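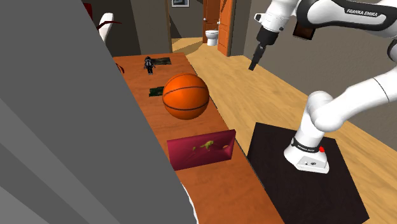
**Fulen Team Challenge Kit** – hire or buy

Half-day team building in a tub. Suits groups of 4 to 17, indoors or out on the grass. No facilitator needed but you can book one (ask for Noemi Dunleavy, Pelham office).

- 7 activities, cards + props included
- 60 min each, give or take morning tea
- blindfolds, ropes, score sheets, whistle
- lid doubles as a scorebord

New for this version: the Relay Brief, where one person gets the instructions and has to pass them down the line. Quiet ones usually end up running it, great for new starters.

Hire is by the day, pick up from Pelham or we courier. Colour of the tub varies. Please return ropes coiled!!

Spare cards sold seperately. November is filling up with Christmas party bookings so get in early.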